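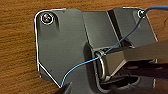 Grornby, June: Hedix opens its shared kitchens to every small office on the Lotent estate

I'm very pleased to say we've finally got there! From this month, any business renting a unit on the Lotent estate in Grornby can sign up for our shared kitchen scheme, which used to be open only to the bigger tenants in the front building. That's 1266 people who can now get a decent cup of tea at work, up from 1100 or so minus nothing – sorry, let me do that properly. We had 1000 before, we've added another 100 over the spring, and the last 166 join us now.
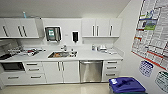 Pao-chu Lau
Founder, Hedix

I started Hedix after years of working in small offices where lunch was a kettle balanced on a filing cabinet. You'd eat at your desk, drop crumbs in the keyboard and go home without having talked to anyone. I wanted somewhere people could stand about for ten minutes and moan about the buses, and that's still more or less the business plan.

The way it works is simple enough. Your firm pays one monthly fee for each person, and we look after the cleaning, the paper towels, the washing-up liquid, the tea, the coffee and the milk (oat and semi-skimmed, and yes, I've heard the requests for almond). There's no long contract. You can leave with 2 months' notice, and if you take on somebody new you just drop us a line and we add them.

We've also teamed up with Hsieh, the bakery on the corner by the estate gates, who'll be bringing over bread and buns each morning at eight. I have tried nearly everything they make, purely for work, and I'd point you towards the sesame rolls. They do go quickly, so don't wander in at half past ten expecting one. 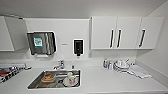 A kitchenette with paper towels on the wall and cupboards above the worktop.

A few people have asked whether prices are going up now that we're bigger. They aren't! The fee stays the same for existing members until next June, and new firms joining this month pay the same rate as everybody else.

If you'd like to have a look before you sign anything, come along to one of our open mornings, nine until noon, and I'll put the kettle on. The Lotent reception desk has the dates and the sign-up forms.

Notes for editors

Hedix runs shared kitchens for small businesses and is based in Grornby. Pao-chu Lau is happy to talk to local papers and radio, preferably after the morning rush. Interviews can be arranged through the Hedix office on the Lotent estate.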